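# Open day at the hand clinic in Luretov

On Saturday I took the early bus to Luretov for the open day of the hand clinic. I write a small newsletter for people with stiff or injured hands, and several readers had asked what happens in such a place after the surgeon has finished. I had my own wrist broken four years ago and was treated elsewhere, so I was also curious for myself.

The clinic lies behind the main hospital, in a low building which everyone calls the Ngcobo wing. The sign at the car park still uses the old name, and I walked past the right door two times. Inside there was coffee, a table with leaflets and a list where one could sign up for the tours. The groups were small and the first two were already full at ten o'clock. By the end of the day about 200 visitors had come, I was told at the door, which was more than the clinic had expected. The biscuits were finished before noon.

My tour began at half past ten, in the room where the splints are made. I had imagined a kind of workshop with saws. It is more like a kitchen. The plastic comes in flat sheets and is put in a bath of warm water until it becomes soft, and then the therapist lays it directly on the arm and shapes it with her hands. This takes only a few minutes. After that the edges are cut and rolled, and the straps are put on. The clinic uses a system of straps called Juketti, with a wide closing that can be opened with the other hand or even with the teeth. I tried one. It was comfortable, but the end of the strap stuck to my pullover the whole time.

A woman in our group asked how long one must wear a splint. The answer was that it depends very much on the injury. After a repair of a tendon it can be many weeks, day and night, and the difficult period is when the hand already feels good but the tendon is not yet strong. Some patients then take the splint off to wash their hair or carry a shopping bag, and they come back with a new tear. The therapist said this very kindly, but I think she has said it often.

From there we went over to the exercise room. It has big windows to the garden side and a row of tables at different heights. There were pegs, putty in several strengths, jars with lids, a door handle mounted on a board and a box of dry rice in which one can move the fingers. One father put his whole arm in the rice and his children had to pull him away.
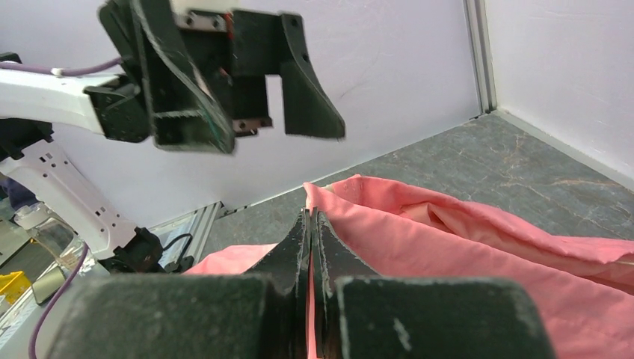 Most of the exercises are chosen from daily life, and this was for me the most useful part of the visit. In the first weeks after an operation a patient often cannot make a full fist, and to squeeze a rubber ball is both boring and sometimes too hard. Soft things are better to begin with. A pink cloth lying crumpled on a grey worktop with a marble pattern looks like nothing special, but with all those deep creases and folds it gives the fingers a lot to do: find an edge, pinch it, pull it, make it flat with the palm. The clinic advises to do this kind of work for a short time and often, not once a day until it hurts. Thick fabric is easier to catch, and thin fabric comes later – I had at home done it the other way round.

We were then shown how grip strength is measured. You sit with the elbow bent and press a handle three times, and the average is written down. Both hands are tested, also when only one is injured, and the stronger one is usually the one you write with. I pressed with my old broken wrist and got less than I had hoped. The student who was helping told me that tiredness plays a role and that one result alone says little. I decided to believe this.

There was a talk at noon in the waiting area about the numbers of the clinic. Last year it saw 1469 patients. Of these, 252 came after a fracture of the wrist, and many of the others had problems with tendons, nerves or arthritis of the thumb. Patients from the coast have a long journey. From Grutusness there are only two buses a day, and for a half-hour appointment one loses practically the whole day. For this reason some of the follow-up visits are now done by video. A splint can of course not be made by video, but scars and movement can be looked at quite well if the light is good.

Somebody asked about the waiting time. For an urgent case, for instance a tendon that was operated on, the first appointment is within a few days. For a thumb with arthritis it can be some months, and the speaker did not try to make it sound better. In the meantime there is a group lesson where one learns how to open bottles, cut bread and hold a pen with less load on the joint. You do not need a referral for this group, only a phone call. I did not know this and I suppose many of my readers do not know it either.

After the talk I went back to the leaflet table. The one about scars is very good, with clear drawings and large letters. The one about swelling is in my opinion too long, and the most important advice (keep the hand high, above the heart if possible) comes only on the last page. I mentioned it to the receptionist and she made a note.

Some practical points for those who want to go next time:

- The entrance to the Ngcobo wing is on the garden side, not from the car park.
- Sign up for a tour directly when you arrive.
- Questions about your own hand are welcome, but no one will examine you on the day. Bring a list and they will tell you whom to ask.
- There is a lift, and the doors open by a large button which can be pressed with the elbow.
- The canteen in the main building is closed at the weekend.

The next open day is planned for April. The splint room will then also have a demonstration for children, with small finger splints in colours. I have asked if I may send in questions from readers before, and the clinic agreed, so please write to me if you have one.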